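Marking Out a Practice Surface for Your Robot Arm (Club Notes)

I've been helping with the Keltgate robotics club since March, and the question I get more than any other is how to set up the table so the arm does the same thing two times running. So I'm writing it all down, and next time somebody asks I can just send them here!

Our task this season is pick and place. The arm starts at home, goes to a block, picks it up and drops it in one of four zones. Sounds easy. It is easy, once, and then somebody bumps the table and the arm closes on thin air for the rest of the afternoon.

What you'll want on hand:

Blue masking tape, the narrow kind
A long straightedge
A pencil
A damp cloth
Your arm, already clamped down (please clamp it first, I'm begging you)

Start with the surface. Matte is best. We tried a shiny white board early on and the wrist camera kept picking up the ceiling lights as little bright blocks, which was funny for one evening and then very much not. Plain gray works great. Wipe it down and let it dry all the way or the tape will curl up at the ends.

Next, send the arm to the middle of its comfortable reach. I don't mean as far as it can stretch, I mean a spot it can get to with the elbow still bent a bit. Lower the tool slowly until it's just over the surface and make a pencil dot right under it. That dot is the center of everything, so take your time with it. Then jog the arm 200 mm along one direction, make another dot, come back, and do the same at a right angle to the first.

Lay the straightedge through the center and the first outer dot and run your tape along it in one piece. Don't stretch it. If you pull masking tape tight it creeps back later and your nice straight line gets a little belly in it. Hold the roll low, stick down the far end, then lay the rest with your thumb following behind. Do the second strip the same way, right over the top of the first. 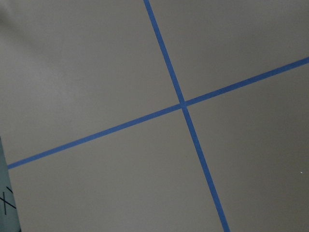
Once both strips are down, teach the arm the crossing. Our club software is called Esari (Vittoria Piras wrote most of it two seasons back, and she still answers messages when we break it, bless her). In Esari you jog to the crossing, hit save point, and name it something you'll recognize. We have a saved point called "asdf" that we're all scared to delete, so learn from us.

Now go and come back. Send the arm home, then to the crossing, then home, then to the crossing again. Watch the tip from the side and from the front. If it lands 2 mm off every single time in the same direction, that's fine, you just nudge the saved point over. If it lands somewhere different each time, stop and check your clamp, then the screws at the base, then the wrist. With ours it was the wrist. We lost a whole evening blaming the code.

After that, do the camera. Park the arm in the same look-down pose every time and save that pose too. The two tape lines are really handy here, because blue is easy to pick out by color and the spot where they meet gives you a fixed point to measure from. Don't worry if the lines come out slanted in the camera view. Beginners always want to twist the wrist until it all looks square, and you can if it makes you happy, but the software can handle the angle perfectly well once it knows where the lines are. I'd much rather you leave the wrist alone and keep the pose the same.

One more thing, and then go practice. Pick your zone names early and have everyone use them! We call ours one through four, clockwise, starting nearest the arm's left. The Ruggiero team uses animals, and I have to admit that shouting "it's in the otter" across a room is pretty effective.

When the tape gets scuffed, replace both strips together and teach the crossing again from scratch. Takes ten minutes and saves a lot of grumbling.

Related posts
Clamping an arm to a table that wobbles
Naming your saved points in Esari
What we packed for the Breritz meet
Foam, wood or plastic: picking practice blocks
Checking a loose wrist joint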